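Tips for keeping a small parts bench in order, revised April 2, 2022

## Sorting

Empty every drawer onto the bench before you buy any new bins. Most people own more storage than they need. Put like with like: switches, terminals, fuses, wire nuts. Anything cracked or scorched goes straight in the trash.

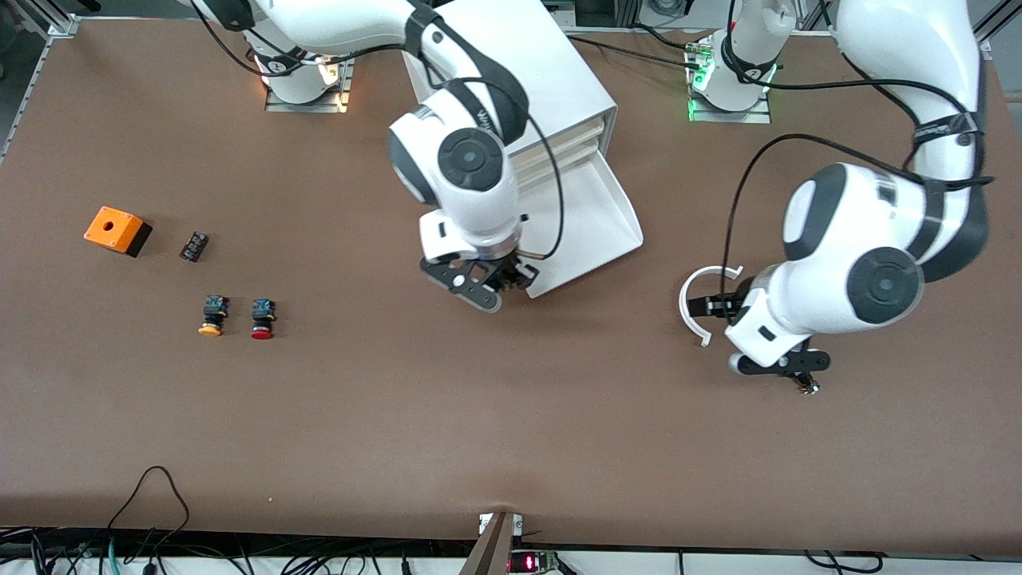 Label the front of each drawer, never the lid. Masking tape and a marker work fine and peel off when the contents change. Shona Rutherford writes the reorder size on the tape too, and I've started doing the same.

## Small switches and buttons

- Keep the mounting nut threaded on the neck. A loose nut is gone within a week.
- Store red stop buttons apart from the others so you don't grab one by mistake. 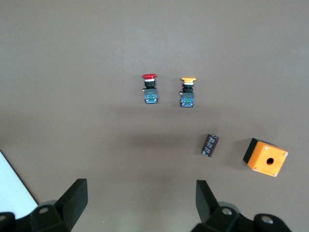
- Wipe dusty caps with a barely damp cloth. Skip solvents, which can cloud plastic.
- Bag leftover screws with the part they came from.

## The bench top

Sweep with a soft brush at the end of the day. Clean off glue while it's fresh. After that, use a plastic scraper held flat. Check the light over the bench every September, before the evenings get dark.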